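Doucette Children's Library
Picture Book Room - Safety Checklist with Comments

Date of check: 8/6/24
Last full check: April
Books on the shelf list: 2227

Shelving

1. Tall shelves fixed to the wall. OK.
Comment: Two brackets on the folktales bay were loose in April and have been replaced. No movement when pulled from the top.

2. Low bins steady, no sharp corners. Needs work.
Comment: The bin for authors A to C rocks on the left side. Corner guard missing on the bilingual bin. Both are Oklow bins, same size, so one order of guards will do.

3. Heavy books on the bottom shelf. OK.
Comment: The big atlases and the oversize alphabet books were moved down. Please put them back there after story time.

4. Shelves not overfilled. Needs work.
Comment: Family stories and name books are packed too tight for a small child to pull one out without bringing the next three along. Move 14 titles to the display rack or to storage.

Floor and walkways

5. Story rug flat, edges taped. OK.

6. Path to the rear exit clear. OK.
Comment: Wide enough for a stroller. Keep the book cart on the window side.

7. Step stools have rubber feet. One fails.
Comment: The green stool has lost a foot. It is in the workroom with a tag on it. Do not put it back out.

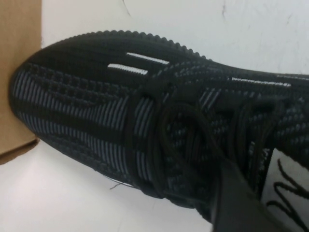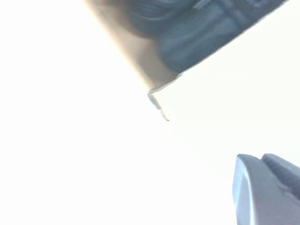
Books and loose items

8. Pop-up and lift-the-flap books checked for staples and torn card. Partly done.
Comment: 132 books checked, the rest of the flap books still to do. Pulled so far: one with a bent wire spine, and two with plastic windows that have split.

9. Sound books have screwed battery covers. Needs work.
Comment: One cover turns but does not tighten. Batteries removed and the book taken off the shelf. If the cover cannot be fixed, withdraw it.

10. Puppets and story props clean, with eyes and buttons tight. OK.
Comment: The Wikow puppet set was washed. The grandfather puppet has a loose seam at the back - fine for now, but sew it before the family stories program.

Room

11. Outlet covers in place. OK.

12. Window blind cords out of reach. OK.
Comment: Cord cleats fitted on both windows.

13. Reading lamp cool to the touch after an hour. Not checked.
Comment: Bulb was out. Distlow bulbs are on the supply list. Check again once it is fitted.

Open items: 2, 4, 7, 8, 9, 13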